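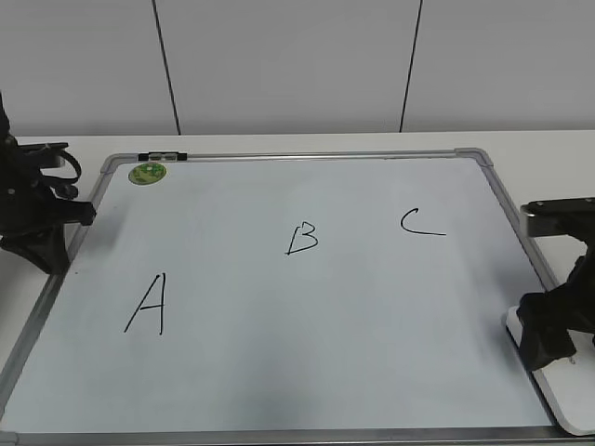 Getting old marker off a whiteboard (and is mine worth saving?)

Stekari Boards » Home office » Surfaces and supplies

oner_desk
27/06/2023
The A, B and C are a marker test. Three letters, one pen, and I plan to wipe one a day to see when the ink starts to dig in. The board is secondhand, aluminum frame, gray plastic corners, and it has a darker smudge toward the lower middle that I would like gone before it goes up on the wall. What do people use? I paid 8 dollars, so please keep the cure cheaper than the disease.

flatfile
Rubbing alcohol on a soft cloth. Then a damp cloth, then a dry one. Next thread.

Bozsik
Alcohol is fine once. Do it every week and you'll strip a painted steel board until it holds ink like a paper towel. Ask me how I know. Dish soap and warm water first, please.

flatfile
I have wiped mine with alcohol for years and it's fine.

Bozsik
Yours is probably enamel. A magnet sticks to both, so that won't settle it. Enamel feels like glass and weighs like a regret.

emden_attic
Scribble over the smudge with a fresh dry erase marker and wipe right away. The new ink lifts the old. It also works on the permanent marker somebody's nephew used.

oner_desk
Soap did a little, the scribble trick did a little more. There is still a gray shadow if I go looking for it, and I do go looking for it.

quietstapler
Could be wear in the coating, in which case you can stop scrubbing. We had 200 of these at my old job and every one had a ghost in it by February.

flatfile
Is the round green sticker staying? A hair dryer on low will get it off.

oner_desk
Staying. I like it. The little black clip on the top rail stays too, it can hold the grocery list.

Bozsik
Your A is twice the letter your B is, by the way.

oner_desk
It's a marker test, not a penmanship exam — though the tail on that C did get away from me.

emden_attic
Wipe the C first, then. Leave the A for last and post how it goes.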